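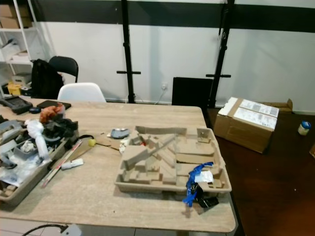 Can a machine clear your workbench yet? Tips for people who are still doing it by hand

Every few months a reader sends me a clip of a robot folding a towel and asks whether it's time to stop writing this page. I'm still writing it. The towel is always the same size, it starts out flat or nearly flat, and the clip ends before anyone opens the linen closet. What I want cleared is a work table at the end of the week, with packing material, cables, half a roll of tape and a part that might belong to something.

I'll go through that job the way I do it, and say where I think a machine could help and where I wouldn't let one near it.

Start with the big light stuff

Molded pulp trays, the egg-carton kind that come around electronics and small appliances, take up half a table and weigh next to nothing. Turn each one over and shake it before it goes anywhere. Screws, feet for the appliance and little bags of washers love those pockets. Run a finger along the deep slots too.

Then decide. If the product is still under its return period, keep the tray inside its own box. If not, tear it up and put it with the paper recycling if your town takes it. Plain pulp also makes a decent seedling tray, or a drawer organizer if you don't mind the dust it sheds.

Could a robot do this? It could pick up the tray, I'm sure of that much. Pulp is stiff, easy to grab and hard to hurt. But if there's a strap caught on the rim, the strap comes along, and whatever the strap is tied to comes along after it. A person sees that and unhooks it without thinking. I have yet to watch a demonstration where anything was caught on anything.

Straps and cords

Deal with tangles before you sort, or you'll be dragging them through every pile. Find the clip or buckle first and work back from there. Pulling on the loose end only tightens the knot. A blunt knitting needle or a closed pair of tweezers will open most knots in flat webbing. For shoelace-type cord, roll the knot between your palms for a minute and it usually gives.

Paper tags: read them before you rip them off. I threw out the only record of a replacement part number that way and spent 23 dollars on the wrong one.

Cables get the figure-eight wrap, one hook-and-loop tie each, and a label at the plug end. Masking tape folded over like a flag is fine. A cable you can't match to a device goes in a bag marked with the month. I check the bag every September and let go of whatever has been in there a full year.

Rekha Goel, who repairs sewing machines and has more patience with new gadgets than I do, wrote to say that cables are where she gave up on her own small tabletop arm. It could lift one. It couldn't lift only one.

The bin that everything ended up in

A gray plastic bin at the end of the table is a fine idea for about a day. After that it's a second table, only deeper. Don't dig in it. Lay down an old sheet, tip the whole thing out, and put the bin somewhere you can't reach while you sort.

Work in this order:
Bags and clear wrap first. Feel every bag before you toss it.
Gloves and rags next. Anything with oil or finish on it dries flat outdoors, away from the house, and never goes balled up in a bin. Oily rags can heat up and catch fire without any help.
Loose plastic parts after that, into one shallow box with a date.
Small bottles last. Check the caps, wipe them and stand them upright.

I'd bet against the machines longest on this one. Clear wrap is hard for a camera to see, a bag changes shape every time it's touched, and the thing you want is always under both. Bjarke Vídalín at Arkorbridge, a shop that makes cabinet fittings, tells me they looked at an automatic sorter for mixed offcuts and hardware. The salesman's sample box held 13 items, all hard, all different colors. Bjarke asked if he could bring his own box. He says the visit got shorter after that. They bought a better set of bins.

Odd metal parts

Brackets, clamps, anything with a polished end. Put a part like this in a zip bag with a note saying where you found it, even if the note says "table." Where it was is often the only clue you'll get. Three months later, when a shelf sags or a lid won't stay up, you'll be glad.

No robot I've read about can tell a spare from a missing piece. To be fair, neither can my husband.

Cardboard

Flatten boxes the day they're empty. Black out or peel off the shipping label, and save one large box and one small one for returns. Any more than that and you're storing air. Scraps are worth keeping if they're big enough to glue on or paint over; I keep a stack about as thick as my hand.

Flattening is one chore where machines already earn their keep, in the back of a grocery store where there are 181 boxes to crush and nothing else to decide. At home it's a utility knife and two minutes.

What I'd buy instead

Ásdís Þorgeirsson asked whether she should put down a deposit on the Grullska, a home helper on wheels quoted to her at roughly 3000 dollars. The brochure says it "assists with tidying." I asked her to write back and find out three things: does it put the item away or only move it, what does it do with something it doesn't recognize, and who picks up what it drops. The reply she got answered the first question, and the answer was "move."

For now I'd spend the money on a second shelf near the table, a real trash can within arm's reach, and a lamp. If you still want something with a motor in it, a robot vacuum is a reasonable buy for a workroom floor, provided you pick up every cord first. That's your job too, and it takes longer than sweeping.

Send me a clip of one starting with your own table, on a bad day, with no cuts in it. I'll run it on this page.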